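플랄릭 신작 '오빅', 7월 PC판 출시 확정… 콘솔판과 같은 날 만난다

2023년 6월 14일

오래 기다리셨던 분들께 반가운 소식을 전합니다. 개발사 플랄릭(Flallik)이 어젯밤 온라인 발표회에서 퍼즐 어드벤처 신작 '오빅(Ovik)'의 PC판을 7월에 내놓는다고 밝혔습니다. 콘솔판과 같은 날입니다. 전작 '패터슨(Paterson)' 때는 PC 이용자들이 해를 넘겨 기다려야 했으니, 그때 목을 빼고 계셨던 분들이라면 이번 발표가 더 반가우실 것 같습니다. 저도 발표회를 보다가 그만 박수를 쳤습니다.

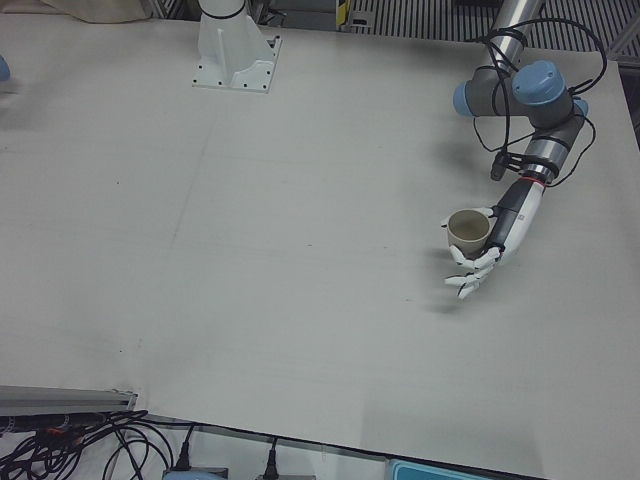

유통은 전작에 이어 폰덱(Fondeck)이 맡습니다. 폰덱 상점에서는 오늘부터 찜하기 등록이 가능하고, 예약 구매는 이달 안에 열린다고 합니다. 가격은 아직 공개되지 않았습니다. 요즘 신작 값이 슬금슬금 오르고 있어 걱정하시는 분이 많은데, 플랄릭 측은 "전작을 사 주신 분들이 놀라실 만한 금액은 아닐 것"이라고만 답했습니다. 대신 '패터슨'을 가지고 계신 분께는 출시 후 2주 동안 20% 할인을 적용한다고 하니, 예전에 쓰시던 계정을 미리 찾아 두시면 좋겠습니다(비밀번호를 잊으신 분들, 저만 그런 건 아니겠지요).

게임은 크게 4개의 장으로 나뉩니다. 안개에 잠긴 항구 마을에서 시작해 등대와 지하 수로를 오가며 사라진 배의 행방을 좇는 이야기인데, 전작의 느긋한 분위기는 그대로 두고 길 찾기가 한결 친절해졌다고 합니다. 둘이서 함께 즐기는 협동 모드도 새로 들어갑니다. 지난달 비공개 시험판에는 2,881명이 참여했고, 이때 가장 많이 나온 요청이 자막 크기 조절과 조작키 변경이었습니다. 두 기능 모두 출시 버전에 들어간다니 참 고마운 일입니다.
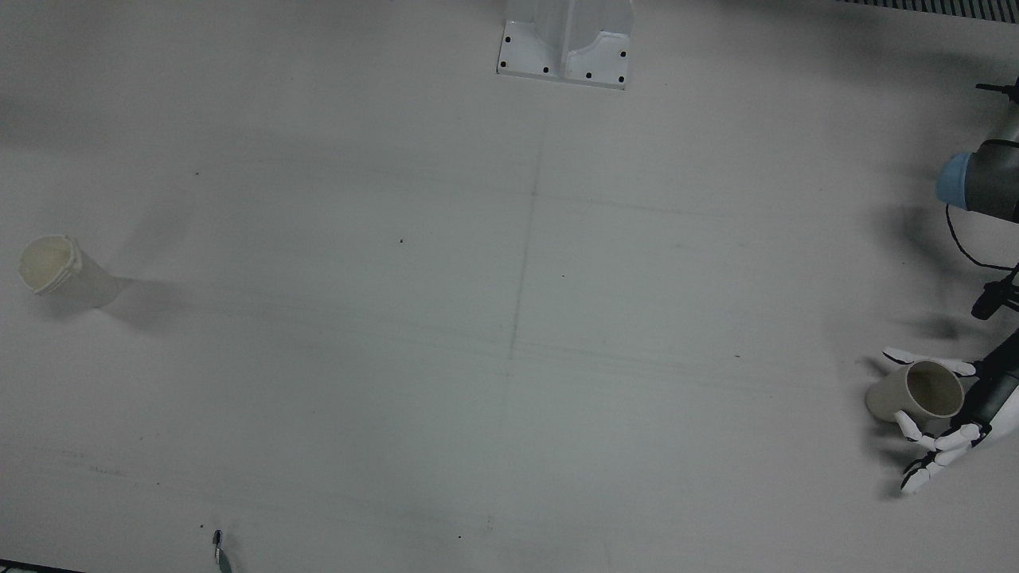
한국어 지원과 필요 사양

한국어는 출시일부터 자막으로 지원합니다. 음성은 영어만 들어갑니다. 전작은 메뉴 번역이 군데군데 어색해서 아쉽다는 말씀이 많았는데, 이번에는 번역 검수 기간을 따로 두었다고 하니 기대를 걸어 봅니다. 상세 사양은 예약 구매가 열릴 때 함께 공개되며, 오래된 노트북에서도 돌아가도록 낮은 그래픽 설정을 따로 준비 중이라고 합니다.

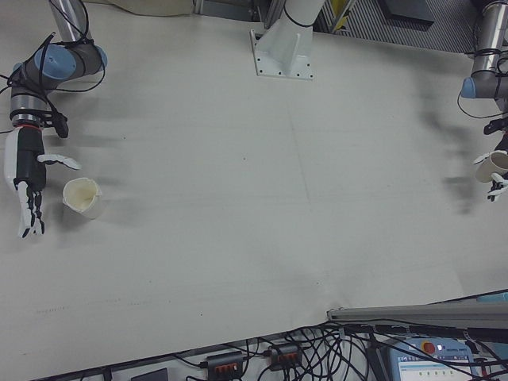
조작 방식은 키보드와 마우스, 게임패드를 모두 쓸 수 있습니다. 발표회에서 공개된 영상에서는 패드 진동으로 물건의 무게를 알려 주는 퍼즐이 특히 눈길을 끌었습니다. 주인공을 돕는 태엽 인형도 이번에 처음 나옵니다. 협동 모드에서는 한 사람이 이 인형을 맡게 됩니다.

체험판은 PC와 콘솔 모두 출시 전에 배포할 예정이며, 첫 번째 장의 앞부분을 담는다고 합니다. 체험판 저장 기록은 정식판으로 이어집니다. 정확한 배포 날짜가 나오는 대로 다시 전해 드리겠습니다.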